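Chapter 7
Stone Surfaces in the Home
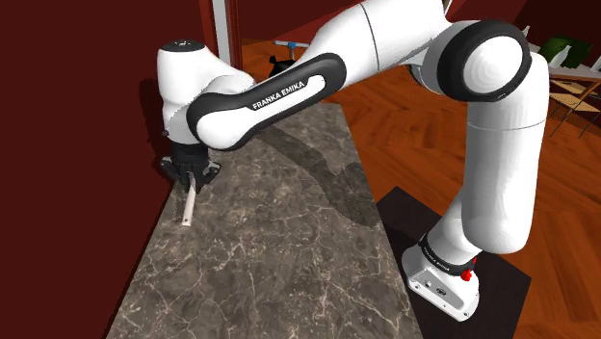 Figure 7.1 A marble countertop beside a wooden parquet floor (computer rendering).

Marble is a metamorphic rock. It forms when limestone is held under heat and pressure long enough for its calcite grains to regrow and lock together. The result takes a high polish but remains soft, and a steel knife will scratch it. Calcite also reacts with weak acids. Lemon juice or vinegar left on a polished slab leaves a dull spot, known as an etch.

Etching and staining are often confused. An etch is a loss of material at the surface - a stain is matter carried into the pores. A sealer slows the second and has little effect on the first.

Section 7.2 uses the slab records kept by Signe Ragnarsson at the Lukulow yard, where 887 polished pieces were tested with dilute acid for up to 200 minutes. Granite and quartzite are treated in Section 7.3.

Key terms: calcite, etch, hone, porosity, sealer

Before reading on, review the hardness scale in Chapter 2. Problems 1 to 13 at the end of this chapter assume it.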